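Carnance Kitchen Loans
Gallery: Tabletop Items

Posted by Modupe Osagie, 7 Dec 2019
Home | Gallery | Borrowing | Returns | Contact

This page goes with the kitchen section of the Carnance loan list. The list gives item numbers and loan periods. The gallery is for people who would like a look at the sort of thing we keep before they come over to Diswood.

Kitchen items are the part of the collection that moves the most. Most borrowers are between homes or have just gotten the keys to a new one, and they need enough to make breakfast and heat up a can of soup. A standard loan is 24 days. It can be renewed once by phone or at the desk, as long as the item is not on hold for someone else.

Bowls are lent in pairs or larger stacks. Please bring back the same number you took. We stopped matching colors in July, when the old sets got too mixed up to sort, so a loan may come in more than one color. If you want all one color, ask Bukola Effiong at the desk and she will check the back shelves.

Saucepans go out one to a household. Metal utensils are fine in the plain ones but should be kept out of anything with a coating. Burned pans can come back as they are. We would much sooner scrub one ourselves than have it returned with the finish scraped off.

Plastic food containers are lent with a lid where we have one. Some lids have gone missing over the years, and the loan list says "no lid" next to those. Hand washing is best.

Toasters are plugged in and checked between loans. Empty the crumb tray before you bring one back and let the toaster cool before it goes in a bag or a box. If it trips a breaker or smells of burning, unplug it and call us. There is no charge for a fault.

Larger things such as slow cookers and folding chairs are kept at the Proltwood room and have their own page. That room has 21 shelves and no elevator, so bring someone along if the item is heavy.

To reserve, write down the item number and leave a message on extension 3102. Give your name, the number, and the day you want to pick up. We hold reserved items for two days. The full list now runs to 200 entries and is updated when something comes in or is retired. Paper copies are kept at the desk and at the Naqvi laundry.

Tabletop items, Diswood
Two stacked bowls, the upper one pale mint green, with a saucepan, a plastic food container and a toaster. Brown mat on the white table. 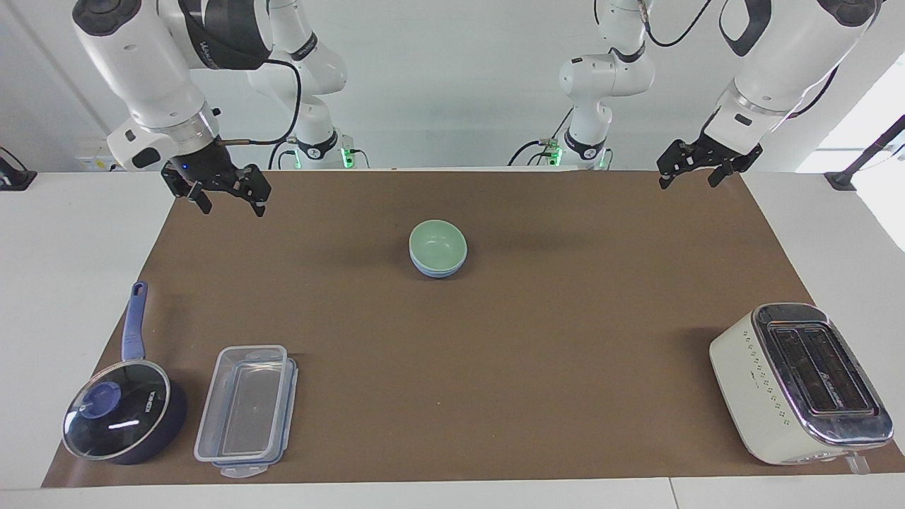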